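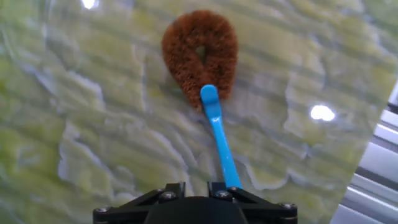
Coir brush in the gripper, wrist view, green marbled surface.

Following up on the force fault from the Mallville cell, because the thread got split in two and half the list only saw the second part. The earlier message:

> We run the Bhat wrist sensor with the Zolik driver. During
> scrubbing the arm keeps pushing after the limit should have
> tripped. No error in the log. The handle bent and we hit the
> stop button. Is the limit ignored in contact mode?

It is not ignored. We see the same fault with the same driver, and I spent most of May on it.

The driver zeroes the sensor each time the gripper closes. If the brush is already touching the surface when that happens, the contact force gets zeroed out along with the weight of the tool. Our limit is 10 N. With a bad zero, the real force went to 3 times that before anything tripped.

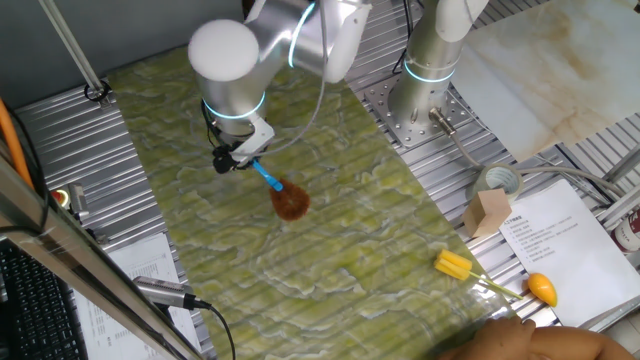

The second arm makes this worse. Both controllers share one Platum safety relay, and the relay only looks at the stop line, so a force fault on one arm does not stop the other. Ours kept moving at up to 200 mm/s after its partner had faulted. Keep your hands off the table while either one is live — the rings being lit on one arm tell you nothing about the limit on the other.

What we changed:

- zero only in free air, at least 10 mm above the surface
- reject the zero if the last 1000 samples are not steady
- wire both fault outputs into the stop line

I have a patch for the first two. The wiring depends on your relay, so check the manual before copying ours.

Can the original poster send the log from just before the grip closed? I want to see if the offset jumps there.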